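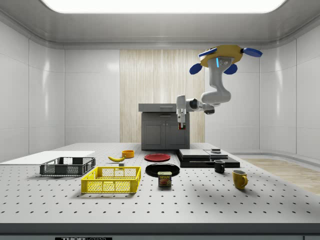

What do we mean by storage in a home?

Storage is every place where a thing can stay while it is not in use, and from which a person can take it again without much trouble.

This definition has two halves, and students often remember only the first one. A high shelf above a door is a place where a thing can stay. If the person who lives in the home cannot reach it without a ladder, the shelf meets only half of our definition. In this chapter we will call such space dead storage, and we will see that many homes have more of it than their owners believe.

Chapter 4
Storage and the Daily Path

In the previous chapter we measured rooms. We learned to draw the walls, the doors and the windows to scale, and to mark the direction in which each door opens. Now we begin to fill the plan. It is tempting to start with the large pieces, for example the bed or the sofa, but we will start with the cupboards. A sofa may be moved after a year. A built-in cupboard usually stays as long as the kitchen itself stays, and a mistake in its position is paid for every day.

4.1 The path before the cupboard

Take a sheet of thin paper and lay it over your plan from Chapter 3. Draw on it the path of one person on one ordinary morning, from the bed to the front door. Mark with a small cross each point where the person stops to take something: a towel, a cup, the keys, a coat. When you are finished, look at the distance between each cross and the place where the thing is kept now.

The apartment building at Soker, which we will use in several exercises, is a good case to study. The apartments were planned with one large closet at the end of the hall, and the kitchen received very few drawers. The total volume of storage was generous on paper. The residents, however, kept their cups on the windowsill and their coats on chairs, as the closet was far from all the crosses on their path.

We can take a first rule from this case – the thing should be kept near the point of its first use. A cup is first used near the kettle, and a coat near the door. For some things the rule is less clear. Clean towels are first used in the bathroom, but a damp bathroom is not a good place to keep many of them, so we divide the supply and keep only a few there.
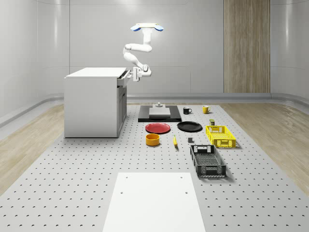

Why is a drawer often better than a shelf in a low cabinet?

A drawer brings its contents out to the person, while a low shelf asks the person to bend down and reach into the dark part at the back.

The difference grows with the depth of the cabinet. On a shallow shelf everything stands in one row and can be seen. On a deep shelf the second row is hidden by the first, and the third row is soon forgotten. Drawers cost more, and their runners need some space at the sides, so we do not put them everywhere. A common solution is to have a drawer directly below the countertop, for the small things which are taken many times in a day, and a door with a shelf under it, for large pots and similar things.

4.2 Clear space in front

Each drawer needs floor space in front of it. On the plan we draw the drawer twice, once closed and once fully open with a broken line, and then we add the space for a person who stands behind the open drawer. Beginners forget the second drawing, and so they place two cabinets in a corner where neither drawer can open when the other one is open.

At the Tredberg houses this mistake was made in the laundry room. The drawer came out 40 cm, and the door of the room opened into the same area. The repair was simple but not cheap: the door was hung again on the other side.
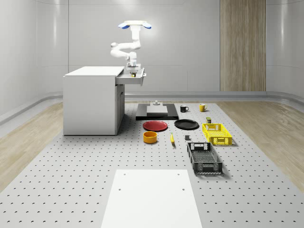 The depth of a drawer should also be suited to what lies in it. Small things disappear in a deep drawer, because they slide under one another. For spoons, pens, tape and keys a shallow drawer with dividers is enough. Folded linen can go into a drawer with an inner height of 200 mm, and heavy pans should be kept low, in drawers whose runners are made for the weight.

Exercise 4.1. On your plan, draw all the drawers of one kitchen in the open position. Mark in pencil any two which meet each other, and any which meet a door.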